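Leave the old rail grade unpaved

The council at Talau wants to seal the old rail grade between town and the Edalier turnoff. I have ridden that grade most weeks for years, on everything from a borrowed mountain bike to the steel tourer I use now, and I think sealing it would be a mistake.

The case for asphalt is easy to make. It is smooth, people on skinny tires can use it, and it drains well when it is new. I don't dispute any of that. My trouble is with what happens afterward. The grade runs through wet ground for half its length, and frost gets under everything out there. Gravel heaves and you rake it flat in May. Asphalt heaves and it stays cracked until there is money to cut it out, and there is never money.
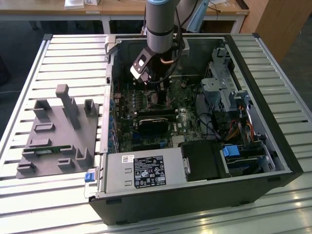 We have seen this already on the Malluser path, which was paved with a grant and then left alone. There are root ridges on it now that will throw you if you come down the hill after dark. I know riders who have gone back to the highway shoulder to avoid it, with trucks passing at arm's length. A rough gravel trail at least tells you to slow down.

Then there is the question of who uses it. Count the bikes outside the bakery on a Friday morning and you will see wide tires on nearly all of them. People here bought those bikes because the roads are bad, and they ride them to work and to the lake. The trail as it stands suits them. It also suits the horses, which would be moved off a paved surface, and the runners with sore knees.

The study puts the use at 331 trips on a good summer day, and says paving would bring it to 600. I would like to see where the second number comes from. Most of the visitors I meet out there came for the gravel. They are riding through to Kılıçarslan with bags on their bikes, they stay a night and they eat a lot.

What I would spend the money on is dull. Fix the culverts. Put crushed stone on the soft stretch past the second bridge — it has been a bog every spring I can remember. Widen the gates so a trailer can get through without being unhitched.

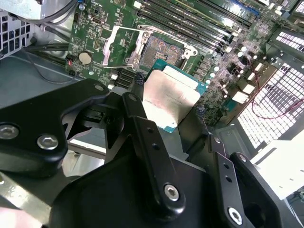 One reader wrote after my last column that I was forgetting her mother, who gets around on a mobility scooter and can't manage loose stone at all. She asked why a public trail should be built for people who can already ride anywhere. It is a fair point and I don't have a full answer. I would support paving the first stretch, from the station to the picnic shelter, where the ground is dry and the parking is close. Past the shelter I would leave it as it is, and grade it twice a year.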